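Toy Check Before the Playroom Opens Up Again: My List, With Comments

I run through this every June, when the winter bins come down and the summer ones go up. It used to be a scribble on the back of a Kekov receipt, and enough people asked me for it that I typed it up. Go at your own pace (mine takes a whole morning, with coffee).

Before you start

[x] Clear a table and wipe it down
[x] Good light, near a window if you have one
[x] Tweezers, small scissors, white thread, lint roller
[ ] New storage tubs. Still waiting on these from Plorance, so the old ones will have to do!

Hard toys

[x] Run a thumb along every edge. One truck had a sharp little lip on the bumper. Out it went.
[x] Battery doors screwed shut. Two screws missing on the singing farm, so it's on the high shelf until I find the right size.
[x] Wheels and knobs, give each a proper tug.
[ ] Puzzles. We have one with 300 pieces and one with 3000, and I am not checking either of them piece by piece. They live up high, away from the little ones, and that's my whole policy.

Soft toys

[x] Eyes and noses. Pinch and pull, harder than feels polite. I'd take a stitched eye over a plastic one every time.
[x] Main seams, all the way around. I squeeze the stuffing toward the seam and look for gaps or white fluff poking through.
[x] Ribbons and strings. Anything long gets snipped short or taken off completely.
[x] Labels. If I can still read the washing instructions I jot them down, then the label can fade all it likes.
[x] Shiny paws and feet. These get a check of their own, especially on the white plush with the sparkly paws. There's a seam across the shiny part and the fabric wrinkles up beside it, so I spread the folds with two fingers and go along the stitching slowly. Then I part the fluff at the cuffs to look at the join, and rub the glitter with a damp white cloth. Any sparkle on the cloth means it goes to the older kids' shelf.
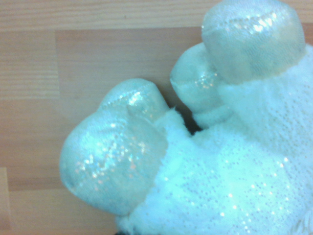

[x] Specks and sequins on the body. Same cloth, same rub, and a pass with the lint roller after. Check the roller sheet before you toss it.
[x] Sniff test. Musty means wash, still musty means goodbye.

Putting it all back

[x] Heavy things low, soft things in the open tubs
[x] Lids that can't drop on fingers
[ ] Repair bag emptied. Ha. Ask me again in the fall.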